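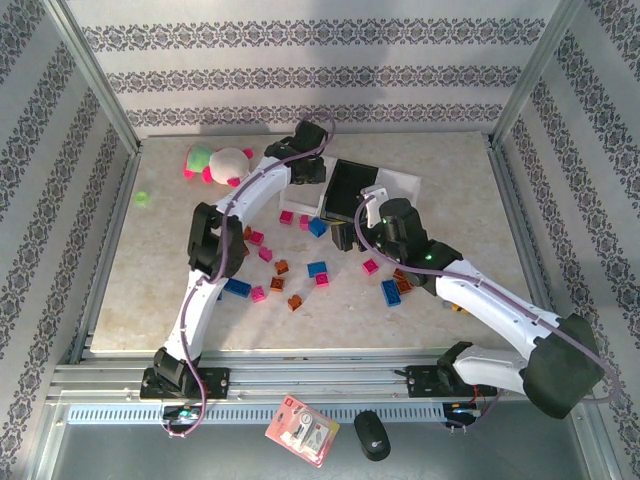 How many demos before a brick sorting policy stops being useless?

Gerkier
I'm teaching two arms to put toy bricks into bins, and so far I've got 199 episodes recorded by teleop. I scatter the pink, blue and orange ones by hand each time, bins always along the back. The trained policy reaches for a brick okay, then closes its fingers a little short of it. Do I just need more data?

Sproģis
More data, always. I quit at 778 and it was fine.

Žydrūnas Lapiņa
I'd watch your old episodes before recording new ones! Mine did the same thing, and I found I'd been closing the grippers early whenever I got tired (usually after 5 in the afternoon – my worst hour). I threw those out, redid them slowly, and ended up with 378 that worked way better than the bigger pile. Also, move the bins a bit between episodes, and get plenty of bricks lying on their sides, they're a different grab. Are you recording the failed grabs too? I keep the ones where I recover and toss the rest.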